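Plilusero Two-Arm Teaching Kit

Teach by hand, or teach by remote. Same kit, same software, same recording format.

In stock at Grotudholm. Ships flat in two cartons, arms packed separately from the controller.

What it is

A pair of follower arms, a pair of leader handles and a controller box. You move the leader handles, the follower arms copy. Everything gets recorded – joint positions, gripper opening, camera feeds if you have cameras plugged in. Or skip the handles, press the free-move button on the arm itself and push it through the task. Both ways write the same kind of file so you can mix them in one set.

Made for labs, small integrators, teaching rooms. Not a factory arm. Don't buy it to run three shifts.

In the box

2 follower arms with two-finger grippers
2 leader handles with trigger grips
Controller box and power supply
Table clamps, four
Cable set, long (for arms hung from above) and short (for arms clamped to the table)
Emergency stop on a 3 meter lead
Spare finger pads
Printed quick start sheet

Not in the box: cameras, computer, overhead frame. The Vurkgate frame fits, so does most square tube if you drill it yourself. Drilling template is in the downloads.

Teaching by remote

Most buyers end up here. Stand or sit at the handles, squeeze the trigger to close the gripper, let go to open. The arms lag the handles a little, you stop noticing after a few tries. Hold the thumb button to freeze one arm while you work with the other, good for anything where one side holds and the other side packs.

Start with slow moves. Grip, lift, pause, place, let go. Pauses under a second are kept, longer ones get trimmed on export unless you turn that off. Turn it off for anything where waiting is part of the job.

Move your objects between takes. Shift the bin a hand's width, turn the bag over, swap left and right. If every take has the snack bag in the same spot the arm learns the spot and goes there whether there's a bag or not.

Teaching by hand

Free-move button is on the wrist. Hold it and the arm goes light, let go and it holds position. Good for short moves with tricky angles, less good for two arms at once unless you have a helper. Your hands will be in the camera view doing it this way, so most people use it for waypoints and use the handles for full takes.

Gravity setting has to match how you mounted the arm. Table, wall or overhead. Get it wrong and the arm drifts up or down the moment you press the button. Check it first.

Objects to practice with

Anything light that you don't mind dropping. Snack bags are a good test, they crumple and never sit the same way twice. Clear bins with lids are harder than they look, for the cameras mostly – see-through walls confuse depth readings. Put something solid and brightly colored in the mix so you have one easy object per session.
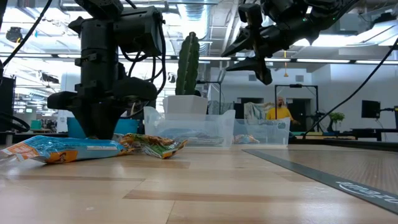 How many takes do I need before the arm can do a task without me?

Plan on around 400 for a pick and place with soft bags and more than one bin. A single rigid object going to a fixed spot needs a lot fewer, and anything that uses both arms together needs more. Record in batches and train after each batch, so you can see where it goes wrong and record more of that part.

Session length

Keep it to 30 minutes at the handles, then swap operators or take a break. Tired takes are sloppy takes and you'll spend longer deleting them than you did making them. The software marks any take with a dropped grip so you can review those first. It doesn't delete anything by itself.

Every operator gets a name tag in the file. Handy later when one person's takes turn out faster or jerkier than the rest.

Mounting notes

Overhead: use the long cables, leave a loop at each joint, tie the loop to the bracket and not to the frame. A cable pulled tight at full reach will show up as a shaky wrist and you'll waste an afternoon looking for it in the software.

Table: clamps take tops up to 20 millimeters thick. Thicker tops need the long clamp bolts, ask when you order, no charge.

Keep people out of reach of the arms during playback. During teaching too if they arent holding the handles. Stop button goes next to the operator, within reach without standing up.

Software

Runs on Linux. Windows version records but does not train, yet. Files export in an open format, layout is described in the manual. Playback speed can be set below the taught speed but not above it unless you unlock it in settings, and please read the page before you do.

The April update added take tagging and fixed the bug where the left trigger read as half pressed after a restart. If yours still does it, update the controller too, not just the desktop program.

What buyers say

"We had the first take recorded before lunch. Handles are light enough that I can do a full session. Would like a longer lead on the stop button." – Iveta Jelínek

(Longer lead is now available, see below.)

Spares and add-ons

Finger pads, soft, set of four
Finger pads, ribbed, set of four
Stop button lead, 6 meter
Foot pedal for start / stop of recording
Figueroa camera bracket, fits wrist or frame
Long clamp bolts

Foot pedal is worth having. Reaching for the keyboard at the end of each take gets old fast and it leaves a twitch at the end of the recording.

Returns and repair

Unused kits come back within the normal return period, original cartons please. Grippers are repaired by us, send the gripper only, not the whole arm. Loosen the four wrist screws and unplug the connector with the power off. Include a note saying what it was doing when it failed, and the log file if you can find it – its in the recordings folder.

Ordering for a school or lab: write to the sales desk at Grotudholm for a quote. Say whether you need overhead or table mounting so the right cabels go in the carton.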